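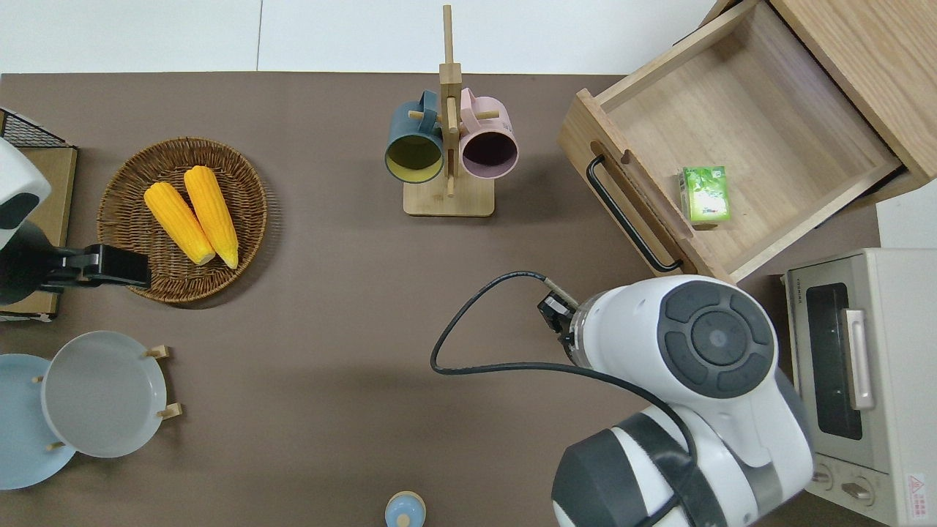
Sweet corn loses a measurable share of its sugar within a day of harvest if it is left at room temperature, according to storage trials run by the Arkska growers' cooperative. The results were presented to members on Sunday.

The trials covered 527 ears of two varieties, Foltar and Valente, picked on the same morning and divided between a cold room and an unheated packing shed. Sugar content was read by refractometer at intervals of 6 hours.

Ears in the shed showed a decline from the second reading onward. By hour 30 the Foltar samples had fallen below the cooperative's grade threshold. Valente, a supersweet type, stayed above it until hour 60. Ears held in the cold room with husks intact remained within grade for the full test period.

"The variety matters, but temperature matters more," said Wanda Kalinowski, who supervised the sampling. She said husked ears dried out faster at the kernel tips and were scored separately.

The cooperative will now ask members to move corn into cooling within two hours of picking – the current rule allows four. Cecilia Agyeman, who manages the Skilska depot, said the change would require a second evening truck during peak weeks.

Shoppers are advised to refrigerate corn unhusked and cook it soon after purchase. A repeat trial with a third variety is planned, with seed orders due in February.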